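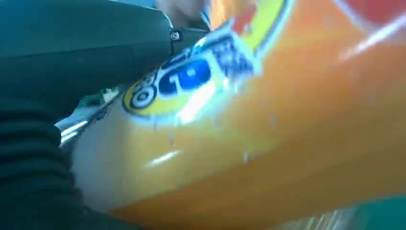 Orange, shiny, and very sure of itself. The big blue "GO" is the only part of the packaging that gets to the point.

Orange bottles, looked at closely

I have a low opinion of bottles that shout. Friederike Heitmann asked me to put up a gallery on packaging for the Sukell page anyway, so these are the pictures, with my grumbling attached. Heather Faulkner, who likes bright plastic far more than I do, has promised a reply in February. Tayla Treloar buys whatever is brightest on the shelf and says I'm overthinking it. Maybe. I still want to know what all that color is meant to keep me from reading.

Dark on dark
A dull shade and a small highlight hold my eye longer than any amount of orange. Ewan Brunton disagrees and wrote me 600 words about it, which I have cut to none.

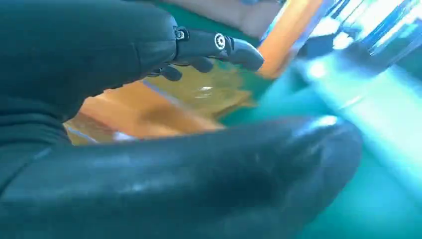
The small print
A bottle on its side, with one orange panel of tiny dark text, line after line. I can't make out a word of it. Next to that are Chinese characters in red and black, a little blue drawing of a hand gripping something, and a round sign with a red slash. I'd trust the drawing first. The worn white specks don't say much for the printing, either.

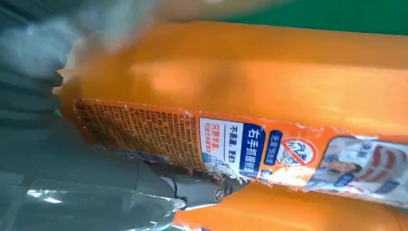
Four of them
Put several together and the design looks better, I'll admit that much. The clear caps are the part I'd keep — plain, and no message on them. The labels are another matter, with white, blue and brown all fighting over one small rectangle.
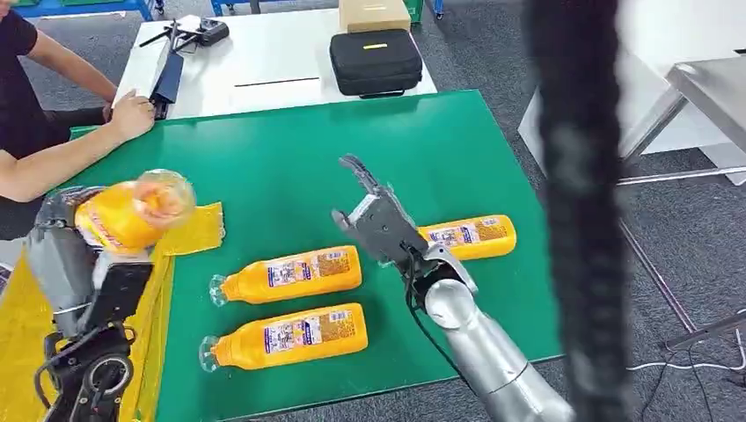
Rochelle Kingi thinks a label like that helps people find the right bottle in a hurry. I'd like to see her try it in a cupboard with 80 of them, all yelling at once. Send disagreements to Friederike, she reads them before I do.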